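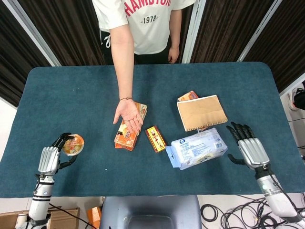
On the packing floor: what changed when the arms came in

September 29, 2020
By the Adness editorial desk

14 shares | 3 comments

Judov packs mixed orders for small shops: snacks, instant food, tissues, stationery. Until April the work was done entirely by hand. Now part of each shift goes to two-handed robots, and the people who used to pack beside one another spend some of their hours on the far side of a table from a machine. We spoke to the shift lead at the Biwott site, who has worked there since it opened and asked not to be named.

The first question was what the robots handle. "Mixed goods, which is the hard part," the lead said. "A box is easy. A cup with a lid is less easy, as you can crush it. A soft pack of tissues changes shape when you touch it. A notebook lies flat and there is nothing to get hold of."

The site stocks 1522 product lines. Of these, 185 have been cleared for robot handling. Clearing a line means 100 test grasps from different starting positions, with a person resetting the goods between attempts. The lead described this as the largest single change to the job. "You put the items down, you turn one, you move it a bit, you stand back. Then you do it again. It is slower than packing and it needs more attention."

Staff were given the choice of moving to table work or staying on the manual line. Most tried both. Pay is the same, although the rate bonus does not apply at the tables, and the lead considers that unresolved. "On the line a fast packer could earn a bit extra. At the table there is no fast. We have raised it with Judov and we are waiting."

Asked about the physical side, the lead was more positive. Lifting has fallen, and complaints of sore wrists with it. Against that, people stand still for longer, and two have asked for stools. Conversation has also dropped off. "You used to talk across the belt all day. Now you are watching the hands."

The control software, Sisen, records every failed grasp and asks the operator for a cause from a fixed list. The lead thinks the list is too short. "It has 'slipped' and 'missed'. It has no entry for 'wrong finger first', and that is the one we see." Operators have begun keeping their own notes on paper – these are typed up at the end of the shift and sent to the engineers, who have so far added one new entry.

No jobs have been cut at the site. Judov has told staff that it wants 200 lines cleared before it reviews the numbers on each shift. The lead would not guess at the result. "I can tell you what the machine does with a noodle cup. I can't tell you how many of us they will want next year."

The manual line still runs on every shift and takes all glass and chilled goods.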